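About Kituvis

Hi, and welcome! I'm the person behind Kituvis, a small secondhand knitwear shop in Brisley. I started selling sweaters out of my spare bedroom in August, mostly to make space in the closet (it didn't work, I just bought more). These days there are 171 pieces listed on the site and a rack by the window that my family has learned to walk around.

I buy from estate sales, church sales and a couple of very patient dealers over in Deltusmont. Everything gets checked for holes, brushed, and folded by me. I do most of the sorting on the bed, where I can spread things out and feel what goes with what. Chunky knits get folded, never hung!
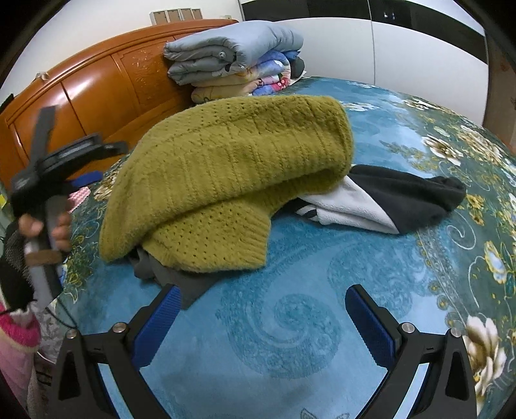 Olive knit, loosely folded, on the flowered sheet.

I love a stitch with little openings in it, and I'll always take a good ribbed edge over a fancy label. If a piece has been mended I say so in the listing, with a close-up. Orders go out within 3 days, wrapped in plain tissue, and shipping is free once you've got 20 dollars in your cart.

Got a sweater that needs a new home? Write to me through the contact form, or drop it off at the Ospina yarn store and tell them it's for Kituvis.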